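About Nulleo

Nulleo supplies reusable tableware to schools, day centers and community kitchens in Lastham and the surrounding towns. The company was founded by two former school kitchen managers and today serves more than 300 customers from its premises on Candik Road.

Our work covers the full round of the dining room: cups, plates and bowls, the bins in which they are stored and carried, and the training of the staff who set out and clear the tables. Pieces are chosen for daily use by children and adults alike, and replacements can be ordered singly.

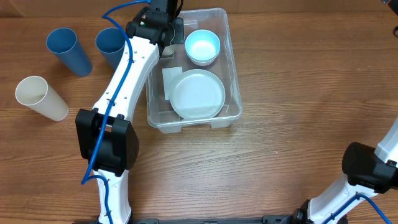 Can we order cups without plates and bowls?
Cups, plates and bowls are sold separately, and there is no minimum order for existing customers. New customers are asked to begin with a set of 12 places.

Clearing is taught as carefully as setting. Our half-day course, held at the Chauhan Building each July, shows dining staff how to sort tableware by type, pack it into bins and return it to the shelf ready for the next meal. Places are limited and are offered first to schools.

Nulleo maintains four delivery routes. Orders received before noon are normally sent out the next working day – larger orders may take longer during the summer. Customers who wish to visit the showroom are kindly asked to make an appointment.

Page last updated November 28, 2022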